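Inclusive Communication, Handout 5: Who Is the Sentence About?
Instructor: Nhung Đỗ

Bring this to section. Bring also one paragraph of public writing that annoyed you, under a page, please — last term someone brought a zoning code.

1. Find the missing person
Official prose loves the passive voice. "Accommodations were not provided" has a victim and no culprit. Rewrite it so that somebody did something. If you can't work out who, write that in the margin, as it may be the real news in the document.

2. Check the default
The Dunberg transit notice says "passengers and wheelchair users." Read it again slowly. By the grammar, wheelchair users are along for the ride but are not passengers. Look for pairs like this in your own drafts. Mine had two.
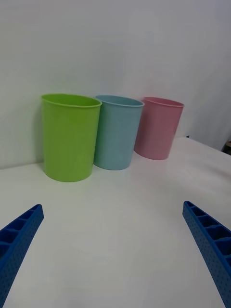
3. Ask before you label
Some people want "disabled person," some want "person with a disability," and some want you to get on with the interview. Ask. When you can't, follow what the group itself publishes, and note the date, as groups change their minds like anyone else.

4. Plain words, same respect
The Firden housing form we read in week 3 takes 17 lines to say that a tenant may bring an interpreter. Cut it to one. Short is fine, but "no English? bring friend" was a real submission and I would like not to see it again.
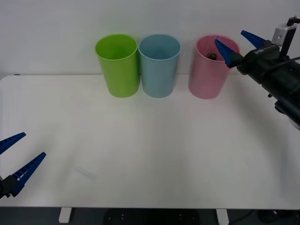
The usual objection is that all this makes writing timid. I find the reverse. A writer who has to name the landlord, the agency or the school board tends to need more nerve than one who hides behind "it was felt that."

Due in November: one rewritten notice, original attached, with a paragraph defending your choices. Spelling counts. So does mine, so send corrections.

Comments

Cayetano Arrieta: Does the Brikura leaflet count as public writing? It was on my windshield.

Nhung Đỗ: It does now.

thygesen_fan: I was the zoning code. I stand by it.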